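Kitchen and Table > Setting Up > Trays at breakfast, yes or no?

Started by ninach_fan, Tuesday, December 2, 2025
147 views, 5 replies

ninach_fan
We moved into a smaller place in October and the table now has to do everything: breakfast, homework, bills. I want one setup that can stay out all day without being in the way. My plan is a tray, a plate, a napkin and a bowl, all kept to one end. My sister says the tray is pointless if you already have a plate. Do you use one?

bloxham_kitchen
I do. Toast goes on the plate, and everything that drips or sheds crumbs goes on the tray. When I'm done I carry the tray to the sink and the table is clean. I paid 35 dollars for mine at the Okatetti outlet and it has been used every day.

twolemons
Same idea at my house. I keep things toward the edges and leave the middle of the table free.
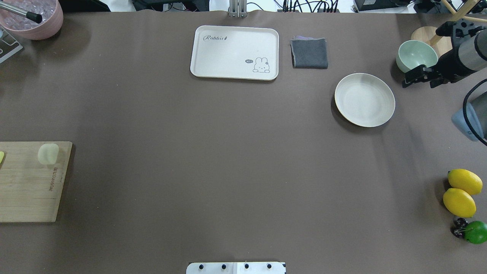

Reading time for this thread: 2 min

The tray is the cream one with "Robbit" on it and the little rabbit saying "hi~" in the corner. Napkin folded right next to it, plate just below the napkin, green bowl farther over. Lemons, a lime and cherries stay down in the corner. I like the fruit out because it gets eaten that way.

dillberg_dan
I'm going to disagree on the fruit. Cherries belong in the refrigerator. Left out on a table in a warm kitchen, mine go soft in a day or two. Lemons and limes are fine out for a week, but I'd put them in the bowl so they don't roll.

twolemons
They'd be in the way in the bowl, I use it for oatmeal. Fair point on the cherries, although a small bunch doesn't last long enough here to go soft.

bloxham_kitchen
I'm with Dan on the cherries and with twolemons on the bowl. One thing I would change is the napkin. Put it on the tray, then it all moves in one trip.

dillberg_dan
A cloth napkin on a tray you use for drips is going to be wet by the second cup of coffee. Leave it beside the tray. Dark gray is a good color for it though, mine are white and I regret it.

ninach_fan
OK, I'm going to try it with the tray. Ninach has a plain one for 40 but I would like a raised rim and the listing doesn't say. If anyone owns it, please post the height of the edge. The fruit is going in the refrigerator, except the lemons.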